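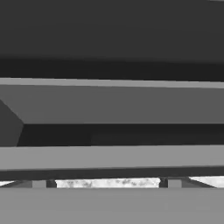

Farzana Karunaratne told me over in the pantry thread to stop fiddling with the sugar and post the whole recipe, so okay, I'm doing that.

Can I swap stevia for sugar in a rhubarb crumble without wrecking the topping?

My dad has been told to cut way back on sugar and rhubarb crumble is the one dessert he asks for. I've made it the same way since college. For the filling I use a big bunch of rhubarb, cut up, a cup of sugar, a little orange zest and a spoonful of cornstarch. For the topping it's flour, oats, cold butter, brown sugar and a pinch of salt, baked until the edges bubble.

Last weekend I tried stevia in everything. I had the powdered kind from the bulk bins in Odwood and I guessed at how much. The filling was kind of okay (bitter at the end, but he ate it). The topping was terrible! It stayed pale and tasted like warm flour, and it never clumped up. I even left it in another 20 minutes and all that did was dry it out.

Is there a way to save this or should I look for a different dessert? He'll notice if I switch to apples.

Sumaiya Mridha
posted 1/28/26

Umut Tuncer

Okay so the topping problem is that sugar is doing a lot more in there than making it sweet. It melts, it browns, it glues the crumbs together. Stevia can't do any of that, so you end up with buttery flour, like you said.

What I do for my mother-in-law is treat the two halves separately. Stevia goes in the fruit only, and way less than you'd think. Check the package, because the pure powder and the baking blends are totally different strengths and the bulk bin stuff could be either one. Start with a pinch, stir, taste a little of the juice after it's cooked down some, then add more. The bitterness you got is almost always from too much. A splash of vanilla helps, and so does swapping a third of the rhubarb for strawberries if your dad will allow it.

For the topping, keep 4 teaspoons of real brown sugar and drop the rest. Then replace some of the flour with ground almonds and throw in a handful of chopped pecans. Nuts brown up nicely on their own and they taste sweet-ish when they're toasted. Squeeze the mix in your fist so it clumps before you scatter it, and chill it while the oven heats. Do check that small amount of sugar against whatever his doctor said, though.

Surachet Kaewmanee

just use apples

Wiremu Whitcombe

I'm with Umut on the almonds, but I'd bake the topping by itself on a sheet pan first and stir it once or twice so it colors evenly. Then spoon it over the cooked rhubarb right before you serve it. Stays crunchy even on day two if you keep them in separate containers.

Also, wait until May if you can and use the skinny pink stalks from a garden. I find they need less sweetening than the thick green ones at the store. Ours go straight into the freezer, cut up, and they cook down fine from frozen.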